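Research | Robotics | Media release

Robot table study reports gains, and says how small they are

5th January

Griffiths, the robotics research group at Brernerow, has released results from a study of how well a single robot arm copes with ordinary things on an ordinary table. The group is asking readers not to make too much of them.

The study looked at a training method called Trustum. A person guides the arm through a task a handful of times, and the method then tries to work out which parts of the movement matter when the objects have been shifted. Plenty of labs have claimed something like this. Griffiths set out to check the claim on glassware, dishes, stationery and food, in a room with office chairs and whatever light the ceiling gives.

The arm made 588 attempts across 12 tasks. Trustum did better than the group's older method on five of them. On the other seven there was no difference the researchers were willing to defend.

"Five out of 12 is a result, and it's a modest one," said Javiera Cisternas, who led the work. "I've sat through a lot of talks where the clip looks marvellous and the table of numbers is on the last slide for two seconds. We'd like people to read the table first."

Clear glass was the sore point. The method's estimate of where a rim or a dome sits was often out by enough to spoil a grasp, and the arm had no good way of telling that it was wrong. Small metal parts lying loose on a white surface were nearly as bad. Boxes with coloured printing gave the least trouble, and Cisternas warns that a test made up mainly of such boxes would flatter any system.

The group also repeated 11 of its best runs after moving the chairs and changing the lighting. The results dropped. The paper gives the drop in full and does not offer a theory for it, although two are being looked at.

No claim is made that the method is ready for kitchens, cafés or aged care homes. Griffiths has no product to sell and has not tested the arm with people reaching across the same table. A second round of trials is planned for July, with the scoring to be done by a different team.

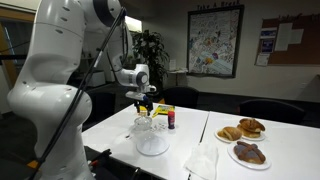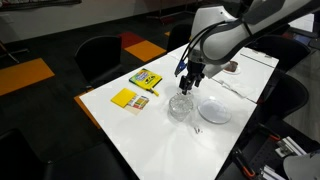
Glass and other tableware shared the white tables with the arm.

Clureck, which has read the paper, was less gentle about it, saying that 12 tasks in one room is too thin a base for any claim about everyday objects, that the older method was never properly tuned for comparison, and that the July trials should be held somewhere the Griffiths group has never worked. It did welcome the decision to publish the failed attempts along with the rest.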